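Guardar menos, encontrar mais: notas de primavera da Rillerell

Em dezembro prometemos voltar ao tema das arrumações, e como a promessa ficou escrita na última edição não há como escapar. A verdade é que recebemos tantas cartas sobre gavetas, sótãos e armários que já não fecham que o assunto acabou por se impor sozinho, e cá estamos nós, de janela aberta e chá ao lado, a tentar pôr alguma ordem nisto tudo.

Começamos por uma confissão. Na redação temos um armário a que chamamos Bekow, nome da marca que vinha gravada na porta quando o comprámos em segunda mão, e durante anos foi para lá tudo o que não tinha sítio: fitas de embrulho, pilhas, postais por escrever, a chave de um cadeado que já ninguém sabe qual é. Este inverno esvaziámo-lo por completo. Levou 4 tardes inteiras – e não foram tardes curtas, porque cada postal pedia para ser lido outra vez.

O que aprendemos foi sobretudo a começar pelo pequeno. Quem abre as portas todas no mesmo dia acaba sentado no chão, rodeado de coisas, sem vontade de jantar. Uma caixa de cada vez chega perfeitamente. Despeja-se em cima da mesa, separa-se o que ainda se usa, e o resto fica uns dias à espera de decisão.

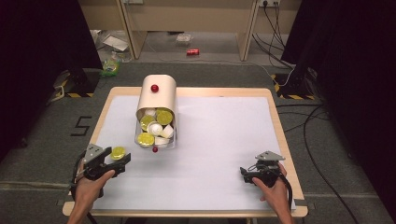 A leitora Manninen discorda de nós e escreve que as caixas, por mais bonitas que sejam, só servem para adiar a escolha: em casa dela tudo o que entra numa caixa tem 7 semanas para de lá sair, e o que ninguém foi buscar segue para a loja solidária sem direito a recurso. Admiramos a firmeza, embora nos falte a coragem para a imitar (os postais, por exemplo, ficavam logo condenados).

Para quem prefere um meio-termo, deixamos o método que acabámos por adotar. Cada caixa leva uma etiqueta com o conteúdo e a data em que foi fechada, escrita a lápis, que assim se corrige sem estragar o papel. As coisas das crianças ficam nas prateleiras de baixo, as de Natal lá no alto, e as fotografias longe da parede que dá para a rua, onde a humidade costuma aparecer.

A feira de trocas de Horkov regressa este ano, no pátio coberto, com 14 bancas. Aceitam-se livros, brinquedos completos, loiça sem falhas e roupa lavada. Quem quiser reservar banca pode responder a esta carta ou deixar um bilhete na nossa caixa do correio, junto ao portão verde. Móveis grandes ficam de fora, mas haverá um quadro de anúncios para quem os queira dar ou trocar – tragam medidas e um contacto bem legível.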